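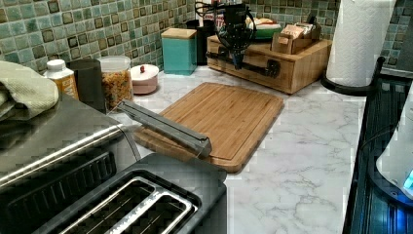 Ticket 1749
Subject: Kitchen counter outlets lose power
Property: Clasadard, unit 16
Opened by: Selamawit Gebretsadik (tenant)
Assigned to: Nelu Stanciu, Menby maintenance desk
Priority: Normal
Status: Closed
Period: January 2018

Tenant report

The outlets along the kitchen counter keep going dead. It started in December, maybe twice that month, and now it happens most mornings. Everything on the counter goes off at once. The ceiling light and the refrigerator stay on. I press the reset button on the outlet by the sink and it comes back, sometimes for a few hours and sometimes for the rest of the day. I have checked the breaker panel in the hall closet and nothing there is tripped. I work from home and can let someone in any time after 9.
S. Gebretsadik

Reply from desk

Thank you for the report. Before we send someone out, please do the following:
Unplug everything from the counter outlets.
Press TEST and then RESET on the outlet by the sink.
Leave everything unplugged overnight and tell us if it trips.
Please don't use an extension cord from another room in the meantime.
N. Stanciu

Tenant update

Did all of that. TEST cut the power and RESET brought it back. I left everything unplugged overnight and it had tripped again by the time I got up. So I don't think it is the toaster, which is what my sister kept telling me.

There are no cracks or stains on the outlet covers that I can find.
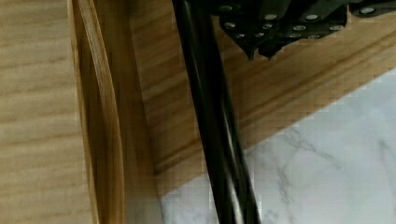

Kitchen counter, marble surface

Reply from desk

Received, thanks. A trip with nothing plugged in points to the outlet itself or to the wiring after it. I'm coming out with a meter. Please keep the counter clear of anything you don't want moved.
N. Stanciu

Visit 1, notes

Breaker for the kitchen counter circuit is number 13. Not tripped on arrival. GFCI outlet by the sink was tripped. Reset held.
Voltage at the GFCI normal.
Three regular outlets are fed from the load side of the GFCI. The panel label lists two. The third is outside on the balcony, behind the planter. Tenant didn't know it was there.
Disconnected the load side wires and left the GFCI feeding only itself. Balcony outlet and the other two counter outlets are off for now. Capped the wires and told tenant.
Asked tenant to watch it for up to 29 hours, through the next full night.

Tenant update

It has not tripped. The sink outlet worked all evening and was still on this morning. I ran the kettle and then the toaster on it, one at a time, like you said. The other two are dead as expected. Will I get them back this week? I only have the one outlet for everything.
Selamawit

Reply from desk

Yes. If the GFCI holds with the load side off, the fault is downstream, most likely the balcony. I ordered a weatherproof cover and a new outlet from Workneh Supply. The cover is the Mirero deep type, which closes over a plugged-in cord. I'll be back when they arrive.

Visit 2, steps taken

1. Breaker 13 off. Checked for no voltage at all four outlets.
2. Removed the balcony outlet. Old cover was missing its gasket and the spring on the flap was broken. Water in the bottom of the box. Green corrosion on the hot and neutral screws.
3. Dried the box, cut the wires back to clean copper and stripped them.

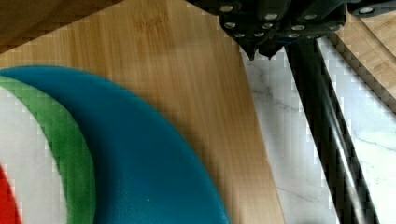
4. Fitted the new outlet and the Mirero cover, with a bead of sealant across the top and both sides. Left the bottom open to drain.
5. Reconnected the load side at the GFCI. Checked line and load against the markings on the back.
6. Breaker on. TEST and RESET worked. Plug-in tester reads correct at all four outlets, and its trip button cuts all four.
7. Rewrote the panel label to read "kitchen counter and balcony."

Tenant update

No trips since you were here, and it rained hard for two nights. Fine to close it from my side. One question, can I plug string lights in out there now?

Reply from desk

Yes, if they are rated for outdoor use and the cover is shut over the plug. I've added unit 16 to the list for a look at the balcony cover next December. The units on the same side have the same old covers, so I've opened a separate ticket for those.

Closed by N. Stanciu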